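Speaker notes: Special teams tracking at Clanorent, one season in
Slot: 20 minutes plus questions

Slide 1. Start with the scope. Kick returns and punt returns only, nine home games, 538 tracked plays. Field goals are in a separate file and I will not cover them today.

Slide 2. Setup at Kiltov field. Position is logged for every player on the coverage unit from the kick to the whistle. Say that hang time is still taken by hand from game film. Someone will ask about error, so point them to the appendix.

Slide 3. Lane discipline. Define it before showing the chart: distance between a coverage player and his assigned lane when the returner catches the ball. Wide lanes hold up well. The two lanes next to the kicker drift inside, and most of the long returns went through that gap. Pause on the chart.

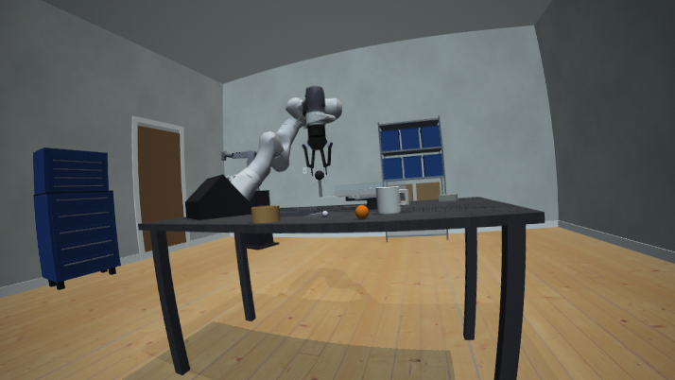
Simulated room with table and white arm.

Slide 4. Punt coverage. The gunners get there on time. The second wave is late, mainly on punts toward the short side. Mendberg ran most of its returns to that side in March — show the return map, then the blocking diagram. Skip the diagram if we are past the halfway mark.

Slide 5. What changed in practice. 300 reps moved from full-speed coverage to half-speed lane work. Athumani uses a similar split but counts reps differently, so do not compare totals.

Slide 6. Limits. One team, one stadium, one kicker for all but a few plays. Wind was not logged. Play 99 has a bad start time and is left out of every chart.

Slide 7. Next season: add away games, log wind at the kick, tag the returner's first cut. Leave this slide up during questions.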